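Serving Size and Food Waste in the Carnness School Canteen

Project report, July 2026
Student: Otis Gallagher

1. Background

Our canteen at Carnness serves 300 lunches on a normal school day. In the spring I noticed that many trays came back with fruit and sauce still on them. The kitchen already weighs the meat and the bread that is left, but it does not weigh the small things. I wanted to know if the small things are also important, and if a different way of serving can change it.

My questions were two. How much fruit and sauce is thrown away after lunch? Does it become less when students take these foods by themselves?

2. Earlier work

I read two reports in the school library. The one by Akande studied a primary school, where fruit was cut before serving, and the waste went down. The second report looked only at drinks, so I used it mostly for the method of weighing. Akande also writes that sauce is difficult to measure, because it stays on the plate. I had the same problem.

3. Foods in the study

I chose foods which are easy to separate by hand after the meal: orange, banana and strawberry. Ketchup was the only sauce. In the first week the kitchen staff put everything on the plate. In the second week the ketchup and the fruit were on a side table, and each student could choose.

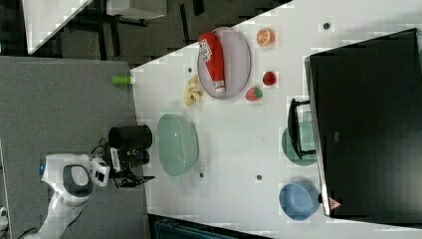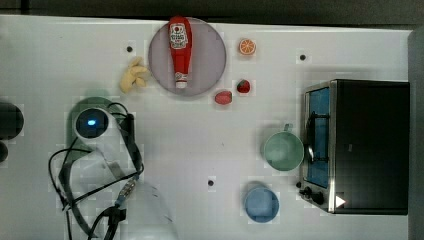
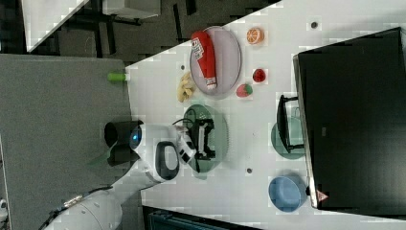
The ketchup bottle lies across a plate in all three pictures.

4. Method

The waste was collected in two buckets, one for fruit and one for sauce. I used a Modby kitchen scale. Before weighing I took away napkins and paper cups. For the sauce I scraped the plates with a rubber spatula – this was slow work, and I could do it only for 50 plates each day. I chose these plates from the start, the middle and the end of the lunch break, so that the younger and the older classes were both included.

I also gave a short paper survey. It was answered by 69 students.

5. Results

The fruit waste was lower in the second week. Banana changed the most. Many students wrote in the survey that they do not like a banana which has touched warm food. For orange the difference was small.

The sauce waste surprised me. It was a little higher when students served themselves, mostly among the younger classes. The older students took less than the kitchen gave them.

6. Problems

On one day the menu was changed from pasta to soup, and almost no one needed ketchup. I left this day out of the sauce results. The scale shows only steps of 2 grams, so very small amounts are not exact. I typed all numbers into Feva, the table program we use in class, and checked them again from my paper notes. One row was entered twice and I removed it.

7. Suggestions

I suggest that the fruit stays on the side table also next term. For ketchup the kitchen could try small cups filled by the staff. I would like to repeat the weighing in winter, when the menu has more hot dishes and the fruit is different.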